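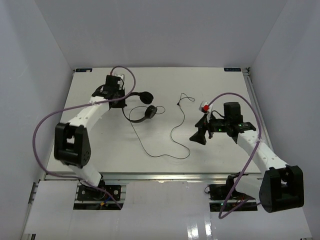

4. Storing the headphones

1. Unplug the cord from your player or computer. Hold it by the plug when you pull.
2. Lay the headphones on a clean, flat surface and stretch the cord out to its full length.
3. Work out any knots by hand, starting at the plug end.
4. Wind the cord in wide, easy loops and fasten it with the Silleck tie.
5. Put the headphones in the pouch with the cord on top.

Note: Replacement ties are part no. 501.

CAUTION: Do not wrap the cord tightly around the headband. The wire can break inside the sleeve.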